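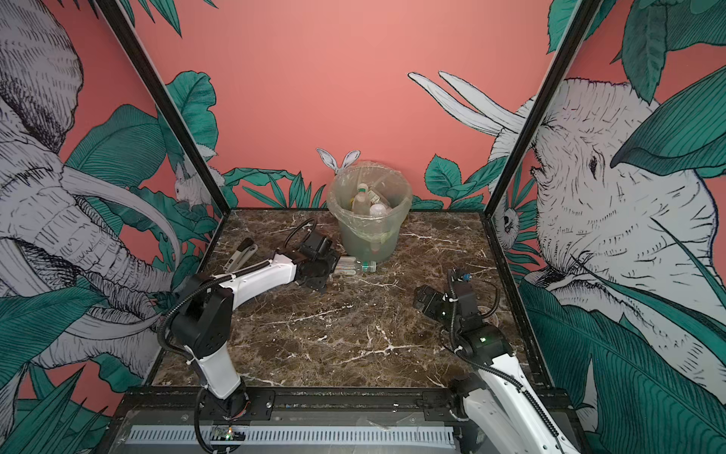 Plaltance Duo – cellule de téléopération à deux bras

La Plaltance Duo est un poste fermé destiné à l'apprentissage de tâches par démonstration. Un opérateur conduit les deux bras à distance, la cellule enregistre les mouvements et les vues des caméras, et les enregistrements servent ensuite à entraîner une politique de commande. Elle est livrée montée, réglée et prête à raccorder.

Principe d'utilisation

L'opérateur s'installe au pupitre Fetitz, devant deux bras maîtres de même géométrie que les bras de la cellule. Chaque articulation du bras maître est recopiée sur le bras esclave correspondant. La gâchette commande l'ouverture et la fermeture de la pince. Une pédale lance l'enregistrement, une seconde pression l'arrête. Une troisième fonction, par appui long, supprime la dernière démonstration – pratique quand un objet a roulé hors de portée.

Le guidage à la main est également possible. Les moteurs passent alors en compensation de gravité et l'on déplace directement la pince. Nous le conseillons pour enseigner une position de départ ou une approche simple. Pour les tâches à deux bras, le pupitre reste plus confortable.

Exemple de tâche : tri de bouteilles en plastique

La configuration illustrée correspond au jeu de tâches « Bac ». Une bouteille transparente à bouchon blanc est couchée sur le plateau, un bac rond translucide garni d'un sac se trouve au fond, et l'opérateur doit y déposer la bouteille. D'autres déchets en plastique sont déjà dans le bac. Une agrafeuse est posée à gauche : elle fait partie des objets à laisser en place.

La consigne d'enregistrement est courte :

– partir bras écartés, pinces ouvertes ;
– saisir la bouteille par le corps, pas par le bouchon ;
– passer au-dessus du bord du bac sans accrocher le sac ;
– relâcher, puis revenir à la position de départ.

Entre deux démonstrations, on change l'orientation de la bouteille et on décale un peu le bac. Un lot dans lequel la bouteille est toujours posée au même endroit s'apprend vite et se généralise mal.

Décors et plateaux

Les trois parois reçoivent des panneaux interchangeables. Le décor « Jungle », avec ses éléphants dessinés au trait et ses feuillages verts sur fond rose saumon, est l'un des plus demandés. Il est dessiné par Crescencio Sepúlveda, qui réalise aussi des décors sur commande. Le plateau existe en plusieurs aspects, dont le marbre brun foncé veiné de blanc. Varier le fond et le plateau d'un lot à l'autre aide la politique à ne pas s'attacher à un arrière-plan particulier. Le changement des panneaux se fait sans démonter les bras.

Équipement de la cellule

Bras : deux, fixés sur le rail avant, liaisons blanches et articulations noires
Préhension : une pince par bras
Caméras : une vue fixe de l'espace de travail, caméra de poignet
Structure : montants métalliques noirs, goulotte ajourée à l'avant pour le câblage
Fréquence d'enregistrement : 60 images par seconde
Logiciel : Hedora, version 3
Référence cellule seule : PD-734
Référence cellule avec pupitre Fetitz : PD-1618

Logiciel Hedora

Hedora synchronise les positions articulaires, les consignes du pupitre et les images. Chaque démonstration est relue en accéléré et marquée « gardée », « à revoir » ou « rejetée ». L'export se fait par lot, avec le nom de la tâche, le décor et le plateau dans les métadonnées. Le module Fang, en option, rejoue une démonstration sur les bras à vitesse réduite. Il permet de repérer un jeu dans une pince ou un décalage de calibration avant d'enregistrer une longue série.

Entretien

Contrôler la tension des colliers de câblage et les vis des articulations chaque semaine. Vérifier que les câbles gardent assez de mou au poignet sur toute la course. Nettoyer le plateau avec un chiffon légèrement humide, sans produit abrasif. La calibration des caméras est à refaire après tout choc ou changement de pince.

Livraison et formation

Les commandes passées avant fin mai comprennent un jeu de panneaux au choix. La mise en service est assurée sur place par Libor Čierny et comprend une demi-journée de prise en main du pupitre. Des séances de téléopération à distance ont lieu le mardi pour les équipes qui souhaitent essayer la cellule avant achat. Préciser dans la demande la tâche visée et les objets à manipuler.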